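# Small rules for the robot cell

Since May I keep a short list of rules for our gripper cell at Brisura. Rosaura Bermúdez asked me to share it, so I put it on the blog.
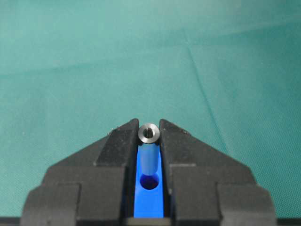
## Before the first cycle

We hold small metal spacers upright in a blue insert between the two fingers. The rule is simple: the part sits at the top of the insert, in the center, and the open end stays free. If it leans, stop and seat it again. Do not correct it with a finger while the arm has power.

Look also at the black faces of the jaws. Small specks of dust are easy to miss there. I wipe them with a dry cloth at the start of each shift - no spray, no compressed air.

## Speed

During teaching we stay at 17 percent. Mio Shibata wanted more, and we discussed it for a long time. I still think slow is correct when a person stands inside the fence.

## Writing it down

Each change of insert gets one line in the notebook: who, what, which program. After 700 cycles we check the fingertips for wear and write this too. Last month I found 11 lines without a name. Two of them were mine, I am sorry to say.

Next I want to write the rules for the cloth on the table. Ginette Leblanc says it must be flat before every run, but we do not yet agree how flat.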